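Six weeks of getting to bed on time

I have wanted to write this one since February, and I kept putting it off until I'd stuck with the thing long enough to have an opinion. Well, I have an opinion! Sleep is wonderful and I have been shortchanging myself for years.

Some background for newer readers. I teach music part time and do bookkeeping from home the rest of the week, and my evenings had turned into a second workday. I would sit down at nine with a cup of black tea and a folder of receipts, look up, and it would be past midnight. Then I'd lie there with my jaw clenched, adding columns in my head. In the morning I was short with everybody, ate toast over the sink and called it breakfast.

My friend Kelly Rocha had been going to an evening class called Malleck, which meets in the old library building and is part stretching, part breathing and part plain talk about habits. She dragged me along. I expected incense. What I got was Cleiton Frota in a gray sweatshirt asking us what time we had eaten dinner, and then asking it again the next week, and the next. I love a teacher who repeats himself.

The first thing he had us do was write down when we got up. Bedtime wasn't even on the sheet! His view is that you pick one getting-up time and keep it, weekends included, and let the other end of the night sort itself out. I picked 6:15. The first few mornings were awful. I wore my coat in the kitchen and talked to the dog about it. By the second week I was yawning at ten at night like a little kid, and I can't tell you how strange and lovely it was to feel sleepy instead of just worn out.

Food came next. I moved dinner up to six and made it bigger, with beans or lentils most nights and a real pile of greens. I make a barley soup that I am so proud of – onion, carrots, barley, a bay leaf, and a squeeze of lemon right at the end – and it keeps in the fridge for days. I used to snack straight through the evening and I thought I was hungry. I think I was mostly bored and a bit cold. A blanket took care of half of it.

Tea was the hard one. I was drinking 5 cups a day, the last of them after supper. I'm down to 3 now, all before lunch, and at night I have a mug of lemon balm from the pot on the back steps. If you have never grown lemon balm, please do, it is impossible to kill and smells like a clean house.

Then the walking. There's a loop down to Skorkness and back, past the boatyard, and I do it after dinner whatever the weather. It is flat and not very pretty until you get to the water, and then it is very pretty. Kelly comes when she can. We have a rule that we don't talk about work until we've passed the last boat on the way home, and by then we have usually forgotten what we wanted to complain about.

I should say I am not a doctor, and if you've been sleeping badly for months on end, please go and talk to one. I did, early on, and she checked my iron and we had a good conversation about it. All I can report is what changed at my house. I wake up once in the night instead of four times. My shoulders have come down from around my ears. I read a whole novel, all 600 pages of it, in the half hour before lights out, and I hadn't finished a book since my niece was born!

What hasn't changed: I still worry at tax time, and I still can't nap. Cleiton says leave the naps alone. I also had one terrible week when my sister was visiting and we stayed up gossiping every night, and I don't regret a minute of it. I went back to 6:15 the morning after she left and was on track again in a few days.

A few of you asked about the breathing exercise. It's very simple. Breathe in through your nose, let it out slower than it came in, and keep going until you lose interest. I do it lying down with one hand on my belly. Some nights I get through a dozen breaths, and some nights I'm gone before that.

Next month Malleck starts a morning group and I've already put my name down. Kelly says she'll believe it when she sees me there.
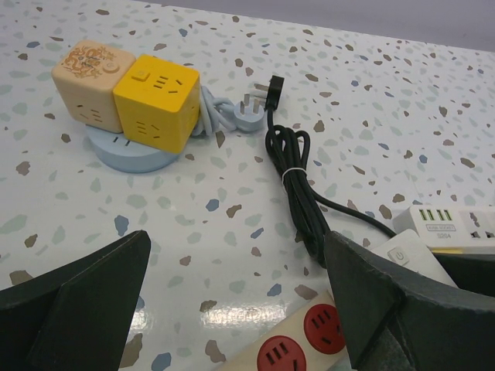
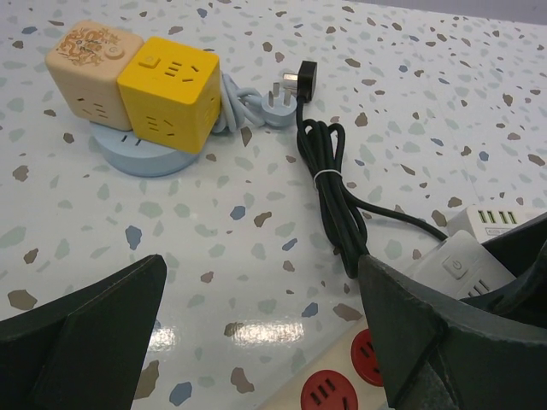
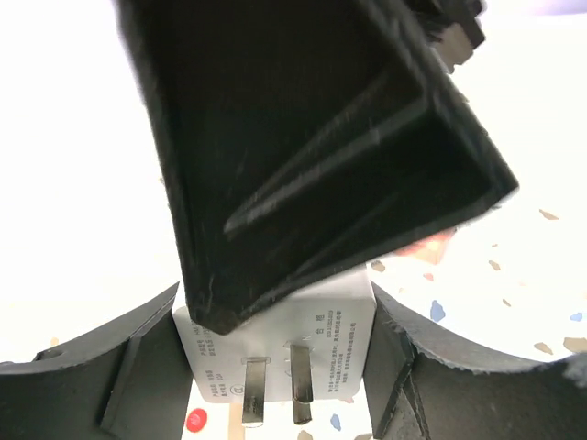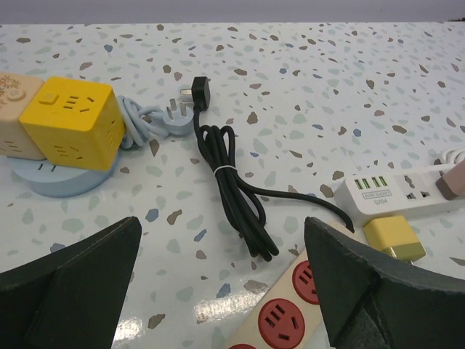

Last one: cream power strip on the speckled tabletop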